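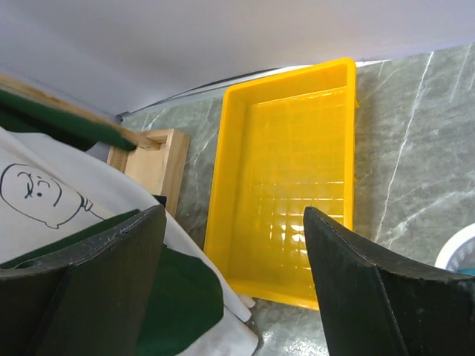
Progress report to the Grumach fund, Liltport laundry handling project
Sep 11, 2018

Since the last report we have held the open day that was promised under the grant. It took place at the Pilside workshop and 57 people came, most of them from care homes and small laundries. Spending on the day was £314, which came out of the visits budget.

Rasa Koppel ran the demonstration and Raimonds Vaher looked after the controls. The work shown was garment handling with two arms at one table, using a drying rack, a yellow tray and a basket. We kept to the table layout we use for daily work, so visitors saw the job as we do it – mixed clothes, a wooden rack and a marble-patterned top.

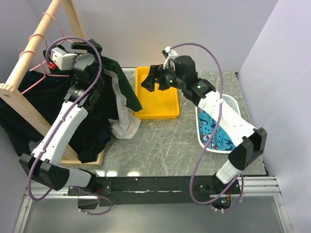 Natalina Sorrentino wrote to us afterwards that the talk went too quickly over what happens when a garment slips, and that her staff would want to see a failed pick dealt with before they thought about a trial. We agree, and the next demonstration will include one.

Other visitors asked about speed and noise. We had no figures on noise to give them and will measure it before the next visit. Three sites asked for a follow-up call, and Hilkka Hakala is arranging these.

The second open day is planned for November at Sison. The room there is smaller, so places will be booked in advance.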